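4.2 Does surface color change how people sort?

The claim that a brightly colored work surface makes people faster at sorting small goods has been repeated often enough to pass for a finding. We are not convinced. The study most cited in its favor, by Dunne and Martinelli, compared two stockrooms that differed in lighting, staffing and shelf height as well as in the color of the tables, and it reports only average times. A later attempt by Ionescu kept the room constant but tested nine people, three of whom had worked there before.

Our own sessions, held in October at the Gukby site, used 17 adults who had never sorted stock for pay. Each person worked once at a yellow table (Figure 3) and once at a gray one, in an order set by coin toss.
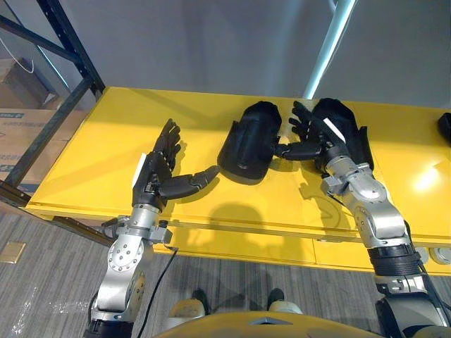

Figure 3. The long yellow table, with a black padded object near the middle.

The difference between the two tables was small and ran in both directions. Nine people were faster at yellow and the rest were faster at gray – a split that a coin could have produced. Several told us afterward that the yellow table "felt quicker," including some who had been slower at it. We suspect that earlier reports leaned on impressions of this kind.

Đorđević has argued that the effect shows up only after long shifts, when attention drops. That may be so, but his paper gives no times for the first hour, and without them the argument cannot be checked. Until somebody publishes such figures, we see little reason to buy new tables on the strength of their color.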